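Two hours inside the Karnstead robotics lab

I had been trying to get onto one of the Karnstead visits since the spring, and in December a place came free. So glad I went! The group was small, and Estrella Barajas, who runs the planning side, took us straight past the posters to the desks.

The lab's software stack is called Pindatis, and what I liked most was how much of it they let us poke at. The planner takes a goal for the gripper and proposes a path, a second process checks that path against everything the cameras have picked up so far, and only then do the joints get their orders. Estrella changed one cost weight while we watched the preview on her monitor, and the whole arc swung wide of a shelf it had been skimming before. We made her do it again, twice.

Then came perception with Pirjo Eskola. Her set has 2,974 labeled wrist views in it, nearly all from ordinary offices, and 80 of those are kept back for testing and never shown to the model. Kitchens are next on her list. She had plenty to say about flat, plain surfaces – walls and desktops give a depth estimator very little to hold on to, and an edge at a steep tilt can throw the pose off. Her fix is a small tool named Melano that replays a run one view at a time, with the model's guesses in a side panel. I could have stayed on that all afternoon.
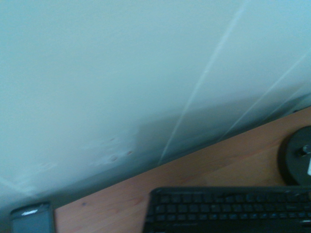 Does the planner wait for a perfect map before it moves?

It starts with a partial map, treats unseen space as blocked, and replans as new views come in.

We finished with coffee and a long talk about logging formats, which got surprisingly heated. The next visit takes 9 people and the list already has 39 names on it, so write to them early. Bring a notebook – the whiteboards get wiped between groups.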